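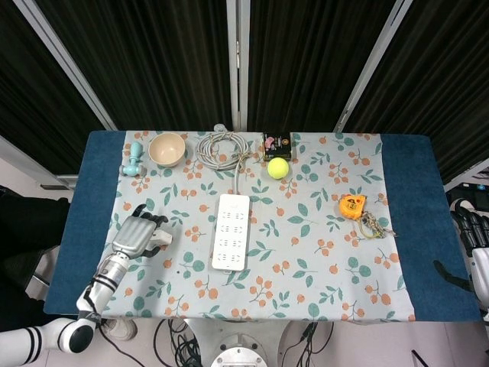
Ovamstead Home & Repair Club – Members' Pages

Graziella Benedetti has been telling me for months that I should write something about the odds-and-ends table, and I kept putting it off (sorry, Graziella!). Then in January I bought a desk lamp, got it home, and spent a whole evening looking for somewhere to plug it in. I found three extension cords, all knotted together behind the couch. I called her the next morning.

She told me to come at ten and bring the knot.

If you haven't met Graziella, she runs our home organizing sessions, and before that she spent nineteen years behind the counter at a hardware store called Driseo, back in the town where she grew up. She talks fast and she likes to have something in her hands while she does it. I'd planned to start with her childhood, the way a proper interviewer would, but we went straight to the tablecloth.

"Everybody asks about the cloth," she said. "I bought it for my kitchen and it was the wrong size, so it lives here now. I like the berries. You put a gray cable on a gray table and you've already lost it. On this you can at least see where you put things down."

Under it she keeps a dark blue cloth that feels a bit like felt, wide enough to show at both ends. That one came first. She says things don't slide on it and small parts don't bounce, and the printed one went on top when the blue started picking up lint. I asked if two cloths was fussy. She said yes, and what was my next question?

So I asked about the things themselves. Why these? There's a beige bowl, a tennis ball, a tape measure, a little dark container with pink on the label, a teal plastic piece shaped like a faucet. To me it looked like what you'd get if you tipped out a kitchen drawer.

"That's exactly what it is! That's a drawer," she said. "When people come to me wanting to get organized, they want to talk about closets. I want to talk about the drawer. Closets are easy, it's all clothes. In the drawer you have a ball next to a cable next to something that might be plumbing and might be a toy, and you have to decide about every one of them."

I said I'd assumed the bowl was there to put it all in.

"Oh no. Please don't write that. The bowl is an item too. A bowl is how the drawer starts up again, only on the counter where visitors can see it. My mother had one by the front door and I think there were keys in it from two houses ago."

(I have a bowl like that. I didn't bring it up.)

We got to cables next, which was why I'd come. Graziella has strong feelings about how to coil them. Loose loops, big ones, and a twist tie around the middle that you can undo with cold fingers. She can't stand rubber bands, which go sticky, and she really can't stand people wrapping a cord tight around the thing it belongs to. Florian Langlois, who helps with the sessions, does exactly that with his own phone charger, and she has told him so in front of people.

"He says it fits in his pocket better. Fine. It'll fit in the trash better too, when it splits by the plug."

My knot took her a while. She worked from the middle, pushing slack outward in both directions, and never once pulled on an end. I'd always pulled on an end. When it was done she laid the three cords side by side on the cloth, looked them over, and handed two of them back.

"You don't need the third one. It's thin, it's old, and you were going to run a heater off it, weren't you?"

I was not. But I might have.

The power strip is the piece she thinks people should spend money on. She'd rather see one long, decent one with room between the sockets than a couple of short ones chained together, and that's her firmest rule: never plug a strip into a strip. She also likes to lay it on a table before it goes anywhere near the wall, and work out which plug goes where. The chunky adapters go at the ends, in her system, so they don't sit on top of their neighbors. The slim plugs can fight over the middle. 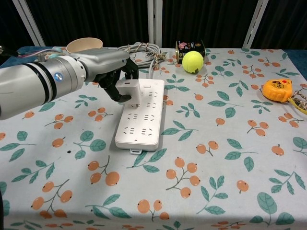

A plug adapter at the power strip, on the berry-print cloth.

"People do this part on their knees under a desk with a flashlight in their mouth," she said. "Do it on the table! Decide up here, where you have light. Then you crawl under once, with everything already figured out, and you come back up and have coffee."

I tried it with my own adapters and she's right, the order matters more than I'd have guessed. My laptop one blocks the next socket whichever way around I put it. She suggested a short pigtail extension for that, the kind that's only a hand's length, and said Driseo used to sell them in a bin by the register and couldn't keep it full.

We took a break then, and I asked about the tape measure, which is orange with a yellow label and pretty hard to miss. She laughed. At the store, she said, she sold tape measures to the same customers over and over. They weren't breaking them. They were putting them down.

"So I say buy an ugly one. Buy the brightest one they have. And put it back in one place, always the same place. I don't care if it's a silly place. Mine at home is in with the tea towels and I've never lost it, and my sister thinks I'm out of my mind."

And the tennis ball? I'd been saving that one, because I figured there had to be a trick to it. You hear about tennis balls in the dryer, tennis balls on chair legs, one on a string so you know where to stop the car in the garage.

"You can do all that," said Graziella. "But do you? I ask people that every time. Somebody tells me a wonderful use for the ball, and I say, good, have you got a garage? If the answer's no, it goes to a dog."

I pushed her a little here. I like keeping things. I grew up in a house where my dad, who fixed radios, had a coffee can for every size of screw, and there were plenty of nights when that can saved us a trip across town. Doesn't she ever regret getting rid of something?

She thought about it longer than I expected.

"A lamp," she said finally. "Green glass, from my aunt. The wiring was bad and I was in a mood. Tibor Szalai could have rewired it in twenty minutes, and I didn't know him yet. So now when it's something that can be fixed, I wait a month. I put it on the shelf by the door and I ask Tibor. A ball I don't wait for."

By then it was past noon and she was hungry, so I got my last question in while she was looking for her coat. What should somebody do first, this evening, if they only have half an hour and a terrible drawer?

"Take everything out. Put a cloth down so you're not scratching your nice table. Cables in one spot, because they'll grab everything else if you let them. Then just start at one side and pick something up." She'd found the coat. "And don't go buying boxes! Everyone buys the boxes first."

I bought a box on the way home, I'm afraid. The lamp works, though, and the two cords she let me keep are coiled on a hook in the hall.

Graziella's next drawer session is in the usual room at 10 a.m. Bring your own cables, and tell Florian if you need a parking space.

– Leonora Cabanatuan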